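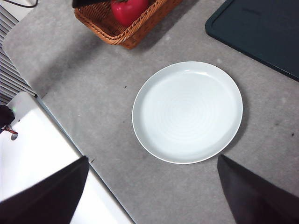

5 min read

Filed under: PC Games > Strategy & Management > Skitstead

Print | E-mail

Lastdale expansion and old saves: should I start again?

hoiyan_c
15 August 2019

Hello everyone. I have been reading this forum for a long time but I write seldom, so please excuse me if this was already discussed. I searched and found only threads from before the release.

I bought the Lastdale expansion for Skitstead yesterday evening. In the announcement, Ziduvbridge wrote that existing towns will be "fully supported." I understood this to mean that I can load my old town, build the river gate on the north side, and travel to Lastdale. My town has 1,764 inhabitants and I have been building it since spring, so I was quite careful and made a copy of the save folder first.

The town loads without any error. The river gate is in the building menu. But when I place it, the game tells me "No valid river connection," although the river is directly beside it. I tried four different places along the north bank. I also demolished a warehouse and a part of the tannery street to make more space, and the message stays the same.

In a new town the gate works at once. I built one in less than an hour only for testing.

So I would like to know:

- Has anybody connected an old town to Lastdale successfully?
- If yes, on which map?
- Is it necessary to finish the Miller quest before?

I play on the Long Valley map, normal difficulty, without mods. Thank you in advance.

Hoi-yan Chuang

---

riaan_s

Same thing for me on Long Valley. My brother has an old save on Twin Forks and his gate went down first try. So it's the map, not the quest. He never did the Miller quest.

---

PreciousM

It's the map. Long Valley was made before they redid the water, and the river there is basically a painted decoration with fish in it. The gate looks for the new kind of river tile. They said so on the stream in the spring, right near the end when half the viewers had gone to bed.

You can keep playing your old town with all the new buildings and the new crops, you just can't go to Lastdale from it. That is "supported" in their dictionary.

---

hoiyan_c

Thank you both, this explains it. But I do not agree that this can be called "fully supported." The expansion is named after the place. If I cannot go to the place, then I have bought some new buildings and two kinds of cabbage.

I do not want to sound angry. The new buildings are good, and the market hall is the most beautiful thing they have made. I have already put one beside the old church, where I had kept the ground free for months without knowing what I would put there.

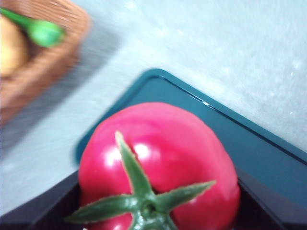

What disturbs me more is that there is no warning in the game itself. The gate costs 1,000 timber to place in hard mode, as I read in the wiki, and in hard mode you do not get it back if the placement is refused after the confirmation. On normal I lost only time — and one part of the tannery street. A player with a small town could be ruined by it.

---

wian_nk

I'll be the unpopular one. Starting over is the point of this expansion. Lastdale trade is balanced for a town that grows next to it. I took a big Twin Forks town in, and I owned every trade contract by the second winter. I was bored before I ever saw the lighthouse part. Then I started fresh and it's the best the game has been since release.

Also the store page does say "new or compatible towns." Third paragraph.

---

riaan_s

@wian_nk the store page says that NOW. I have the page from launch week in my e-mail because I sent it to a friend, and the word "compatible" isn't there.

---

wian_nk

Fair enough, I didn't know it was changed. That's bad. I still say start over.

---

kgomotso.n

Wian is my cousin and he starts over in every game, he has never seen the end of anything :)

For Long Valley people, there is a way but it's ugly. Open the map tool that came with patch 3, load your save in it, and use Rebuild Water on the northern half only. Do NOT do the whole map. I did the whole map and my harbor ended up on a hill. After that you save under a new name, load it in the game, wait one full season, and the gate should accept the bank east of the ford. It won't accept the west bank, I don't know why.

You lose all bridges in the rebuilt area. Mine were only wood so I didn't cry.

---

PreciousM

I would not recommend this to someone with a big town. The tool doesn't recalculate the wells. I had people leaving for two years of game time because the wells on the east side were counted as dry, and the overlay showed them as full.

---

kgomotso.n

You have to pick up each well and put it down again. Boring but it works. How many wells can a person have?

---

PreciousM

Many, if the person plays on the dry setting.

---

hoiyan_c

I have now tried the method of kgomotso.n with a copy of my save, and I want to report how it went, in case another person finds this thread later.

I rebuilt the water from the northern border down to the ford. I lost two stone bridges and one mill, which I did not expect, because the mill stood a little away from the bank. The season took a long time to pass, as the people had to walk around by the southern road to reach the fields, and the bread became short. I bought grain from Tshabalala, the trader in the south, at a price that I prefer not to write here.

In the spring the gate was accepted east of the ford, exactly as described. I have visited Lastdale for the first time. The wells on the east side had the problem that PreciousM mentioned, and moving each of them repaired it.

My town went down to 1,357 inhabitants. Some of them will perhaps come back when the mill is working.

About starting again: I understand the argument of wian_nk, and possibly the trade is too easy with a large town. But I know every street in this one. I will play it further, and if it becomes boring I can still begin a new one in the winter.

I have also written to Ziduvbridge support with the two save files. They answered with an automatic message only. If they write something useful, I will add it.

---

riaan_s

Did the mill come off on the north bank or the south? Mine is right by the ford and I'd like to know before I press anything.

---

hoiyan_c

North bank, five tiles from the water. If yours is on the south side I think it is safe, but please make the copy first.

---

wian_nk

Or start over.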